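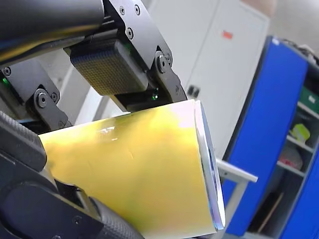
When I started comparing printings of the Zarville books, I assumed the changes would be easy to spot, with a new edition announced on the copyright page and a note to parents somewhere near the front. Modley, the publisher, did neither of those things. The revised copies went out with the same ISBNs and the same page counts, and for a good while the only outward clue I had was the cover. The older printings have a flat, chalky mustard on the boards, and the later ones have a shiny yellow much closer to the glossy cylinder held in the gripper in Figure 3. Once I knew to look for the shine, I could sort a shelf in a couple of minutes (in a library with decent lighting, anyway). Inside the covers it got a lot harder, and that's what the rest of this section is about.

The series has six books, and I was able to get both an older and a later printing of each. I read every pair side by side, a page at a time, with a ruler under the line so I wouldn't skip. Terence Entwistle then did the same thing without seeing my notes. We disagreed more than I expected! Mostly we argued over what should count as a change. If a comma moves, has the book been revised? I wanted to say no, and Terence wanted to keep everything until we knew more. He won that one, and I'm glad he did, as a few of the moved commas turned out to sit right next to words that had been swapped in a third printing I hadn't known existed.

We ended up sorting what we found into four groups: words replaced, sentences cut, pictures redrawn, and pictures dropped. Most of the material fell into the first group. The clearest case is the character Jeltar, the traveling peddler who turns up in the second book and never really leaves. In the older text he talks in a kind of broken English that the narrator finds very funny, and the children in the story copy him. In the later text he talks like everybody else in town. The jokes about his speech are gone, but the pages where the children laugh at him are still there, so they now laugh at a man who has just asked politely for a cup of water. I read that page to several classes while I was teaching and always wondered why it felt so odd. (I had the later printing. I'd never seen the other one.)

The redrawn pictures are a different matter. Jeltar's face was redone in three places, his clothes in two, and in the market chapter he was simply moved behind a cart. Whoever did the redrawing was careful and matched the original line very well, and I doubt a child would notice. What bothers me is that the illustrator's name on the title page stayed the same, with nobody else credited.

The Portuguese edition, brought out by Falcão, helped more than anything else. Eduardo Valente translated the series from the older printing, before any of the changes, and he had already toned Jeltar down on his own. He told me he couldn't find a way to do the accent that didn't make him wince, so he gave the peddler a habit of answering questions with proverbs. It reads beautifully. It also means that Portuguese readers had a respectable Jeltar years before English readers did, and as far as we could find, no one ever wrote in to complain that he wasn't foreign enough.

English readers did write in, though. The publisher's correspondence file holds 3,349 letters and cards about the series, and I was allowed to read them on site but not to copy them. I should be plain about the limits of that. My notes are handwritten, I was tired by the end of most afternoons, and some of the cards are so faded that I had to guess at the signatures. Still, the overall drift is clear enough. Letters that object to Jeltar show up early, long before the redrawn pages, and a good number come from teachers and school librarians. Letters that object to the changes are much rarer, and nearly all of them come from adults who bought a new copy for a child and noticed a favorite line was missing.

I come back to those disappointed buyers in the next section, where I look at what they thought they were owed. A few wanted the old text back. Many more just wanted to have been told – a line on the copyright page would have done it.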